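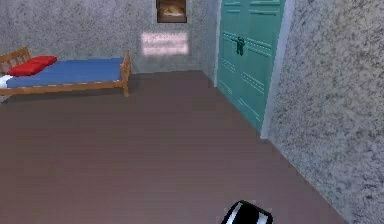 Home | Topics | Ask Us | For Teachers

Money and Machines

Should your family buy a robot?

A shop might tell you that a robot will tidy your bedroom. Before anyone pays, ask what it will do on a normal day, with a bed to get past and a door that may be shut. Can it turn a handle? Many can't.

Next comes the price. Say a robot called the Vester costs 52 pounds a month for two years. Get a calculator and work out the total. It's a lot! Then ask who pays for a new battery, and who mends it if the gripper (the part that grabs) breaks.

Adverts often show robots in a computer-made room with a bare floor. Is yours like that? Mine has socks in it — and worse.

My advice is to wait. Ask to see it do three jobs in a real, messy room. If the shop says no, keep your money.

Filed under: Robots, Saving Up

Comments (3)

Dumura: We got one in January. It sits in the cupboard.

Rolinex: my brother is cheaper

Le Roux: What if it only does two jobs?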